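Clerach, small bench, 2024-10-15
Skodness: soft cases, zips and surface dust

Carrying on from the April notes. Ruth wants the case section of the Skodness handbook closed off before the Flerdale lot comes in, so the order of work today was layout, dry clean, zip, pocket, then write up. The table tennis case (red front pocket, 红双喜 in white) is the main item. The grey pencil case is kept at the back of the table as a second zip to compare, long straight run along the top, no curve in it. The steel watering can stays with it on the cream strip until the wet test, and the wet test isn't today.

Case goes wide end to the wall, pocket toward the front edge. Elsie had it the other way in her trial and got the piping marked where it hung over. Keep it fully on the grey-beige top.
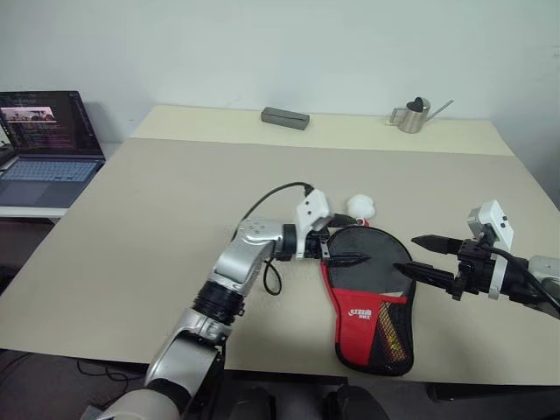 Dry clean, upper panel

Method as written in the handbook draft:
Soft brush first, from the centre out to the piping, no pressure.
Then fluffy white ball, dry, one pass per area, turned to a fresh face each time.
No solvent on the black. No solvent on the print either, until someone has tested a scrap.

The draft also says "wipe until clean", and that needs to go. A charcoal panel under side light never looks clean, and you end up polishing it. Suggest a fixed number of passes, 10, and then stop and look with the lamp moved to the other side of the table. Elsie disagrees and would go to 25 with a lighter hand. Left as an open item.

Fibre shed is the other problem. The rayon balls from Sasaki shed more than the cotton ones on anything with a nap, and fibres go straight for the zip. Check the teeth after every change of ball.

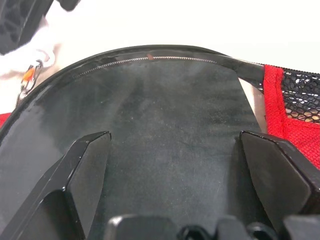 The zip order in the draft is wrong in my view and I have rewritten it. It has you clean the panel, then open the case, then do the teeth, and that drags whatever is in the chain back over a surface you have just finished. Teeth first, closed, with the dry brush held across the chain. On this case the chain is thin, silver and close-set, and it arcs just inside a glossy rim, so a wide brush rides on the rim and never reaches the teeth. Narrow brush only. There is a small reddish-brown mark on the teeth toward the middle of the run. I have put it down as "mark, not identified" and would like it left alone until it has been under the loupe. If it is rust it wants one treatment and if it is dye off the red fabric it wants another. The smudges and specks on the matte part are heavier toward the centre, about what you would expect on a flat panel with a raised edge.

Grip on the ball matters more than I allowed for in April. Held low, the top stays soft and the contact patch is broad. Held high, it packs down hard and you are effectively wiping with a felt pad, fine for the rim and too firm for the panel.
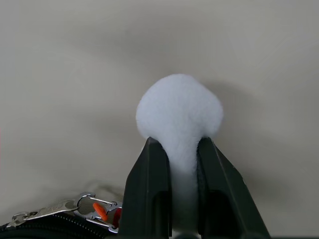

For the handbook I would give two holds and leave it at that: low for panels, high for rims and piping. Anything finer than this will not survive being read by a person with a queue of cases in front of them. Ruth's point that people pull the balls apart to save on stock is fair. A carton is 1000 and lasts the bench more than a season at current use, so there is no need to halve them.

Pocket and mesh

Mesh gets tweezers only. The open weave catches loose fibre and a ball will snag and string out if it is drawn over it. Work from the red border inward. If a strand does pull, cut it at the ball, do not tug from the case end.

Tag any paper in the pocket before it comes out and record which way up it was. The pocket lining on these cases is usually the dirtiest part, so it goes last, with a fresh brush.

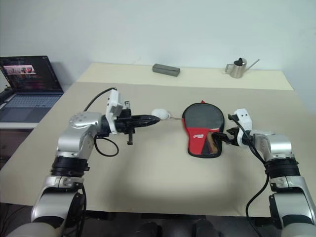
Clerach Workshop Notebook 79, p. 25

Where the handle of the bat shows outside the cover, treat it as a separate item with its own line on the sheet. Bare wood takes the dry brush and nothing else. In the Flerdale lot I expect several with tape or old grip wrap over the handle – those go to Elsie.

Parking spot for a used ball: on the table, to the left of the case and clear of it, never on the panel. A trailing strand between ball and bat case means the ball is finished. Snip and discard.

Open items
Passes, 10 or 25. Try both on the same offcut, same lamp.
Mark on zip, loupe.
Compare pencil case zip, same narrow brush, straight run.
Wet test with the can: tray to go under first, ask Ruth which one.
Reorder cotton, not rayon, from Sasaki.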